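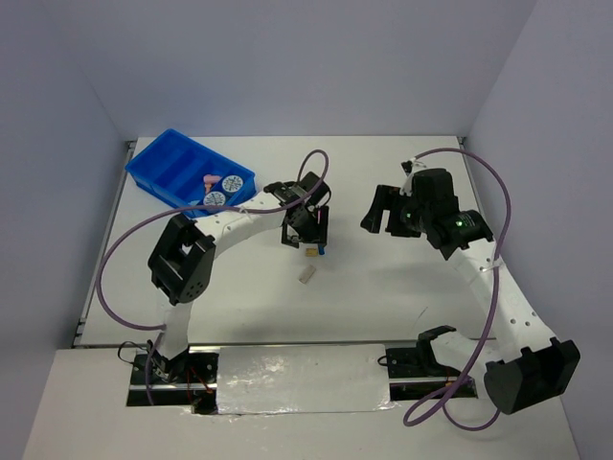 Two white-and-black robot arms at a tabletop, with silver foil tape between their bases.

Wolora (television serial)

Wolora is a British period drama serial in 8 episodes, made by Maldonado Pictures for the Ellier channel and first shown in the spring of 2022. It follows a ship's surgeon who comes ashore at the small island port of Wolora after many years at sea, takes a room above a chandler's shop, and finds that the islanders have been expecting somebody quite different. The opening episode went out on May 7, 2022. A second run was discussed for a while but never made, and the serial is generally treated as complete in itself, although its ending leaves a good deal for the viewer to worry over.

The serial was never a large success in terms of its audience, but it has been held in great affection by the people who did find it, and it is still often brought up whenever the talk turns to unhurried, talkative costume drama of the sort that used to fill Sunday evenings.

Plot

The surgeon, who is never given a first name, arrives in Wolora on a supply boat with one trunk and a letter he has not opened. The harbour master takes him for the new inspector of lights, a post that has stood empty for two winters, and through tiredness as much as anything he fails to put the matter right. By the end of the first episode he has been given the inspector's coat, the inspector's keys and a seat at the inspector's table, and has begun, rather to his own surprise, to inspect things.

The middle episodes are largely concerned with the households of the port. There is the widow who runs the chandler's, whose accounts do not add up and who would very much like them not to be looked at; there are the brothers at the north light, who have not spoken to each other since a quarrel over a dog; and there is the schoolmistress, the first person on the island to guess the truth, who keeps it to herself for reasons that only become clear in the sixth episode. The letter is mentioned in every episode and is finally read aloud in the last one, in a scene lasting nearly the whole of the final reel.

The real inspector does turn up, in the seventh episode, and is perfectly pleasant about it. Many viewers count the long supper between the two men as the best thing in the serial.

Production

Maldonado Pictures had made its name with documentaries, and Wolora was its first drama of any length. The scripts began life as a radio play, which was taken up by Ellier on the condition that it be opened out for the screen and given rather more weather. The writers are said to have been reluctant about the weather at first, and then to have enjoyed it so much that several scenes had to be moved indoors again so that the actors could be heard. 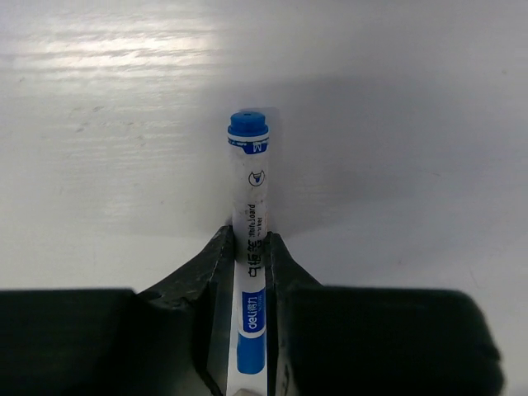 Filming took place mostly at Flomov, a fishing village whose harbour had hardly been altered in living memory and whose residents were kind enough to take down their satellite dishes for the length of the shoot. The interiors were built in a disused grain store a short walk from the quay, so that the cast could go from the chandler's shop to the real waterfront without taking off their boots. The north light was a different matter: the tower seen from a distance is a genuine one further up the coast, the staircase belongs to a church, and the lamp room was a set, made with curved walls that could be wheeled apart to let the camera through.

A decision was taken early on to shoot the episodes in story order, which is seldom done on account of the cost. The leading actor grew his beard as the surgeon did, and the gradual fading of the inspector's coat, which looks so well in the later episodes, came from nothing more than daily wear and salt air. The costume department had prepared a second coat, artificially aged, and it was never used.

Music

The score is for a small group of strings with harmonium and, now and then, a single cornet. The title tune was adapted from a rowing song and is heard in full only over the closing titles of the last episode — everywhere else it breaks off before its final phrase, a small touch that a good many viewers noticed without quite knowing what it was they had noticed. A recording of the music was issued shortly after the serial ended and has been reissued once, with three cues that had been left out of the first pressing.

Broadcast and reception

The episodes were shown weekly in the late evening, an hour that did the serial few favours. Early notices were polite and a little puzzled. Several reviewers felt that the first two episodes asked for a great deal of patience, and one complained that more time was spent on the trimming of wicks than on any of the love affairs.

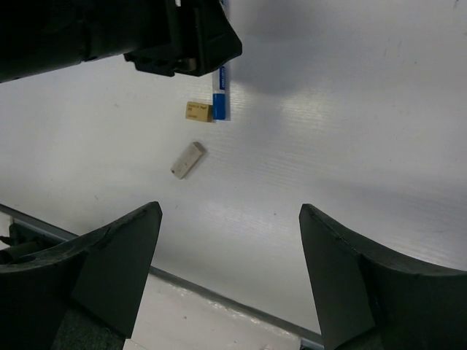
Opinion warmed considerably from the fourth episode onwards, when the quarrel between the brothers came to the front of the story, and by the last week the same papers were recommending the serial to anyone who had missed it. The performances of the two actors playing the brothers were singled out again and again, as was the sound recording, which allowed the sea to be present in almost every scene without ever becoming a nuisance.

When it became known that there would be no second run, a petition was got up by viewers and gathered 2,277 signatures before it was handed in to Ellier. The channel replied with a courteous letter explaining that the story had been told as its writers wished to tell it. The letter was afterwards reprinted in the souvenir book, a volume of 271 pages with the complete scripts, the set drawings and a recipe for the fish pie eaten in the seventh episode.

Home release and legacy

Wolora was released on disc as a set of 2, with a short film about the building of the lamp room and a spoken commentary on the first and last episodes. The broadcast versions and the disc versions differ slightly: a scene of the schoolmistress walking home in the rain, dropped from the fifth episode for time, was put back, and most followers of the serial now regard the longer cut as the proper one.

Flomov has kept a modest connection with the production. The chandler's sign made for the serial hangs inside the village hall, and a walk along the quay taking in the main locations is marked out each May, starting from the slipway where the supply boat came in.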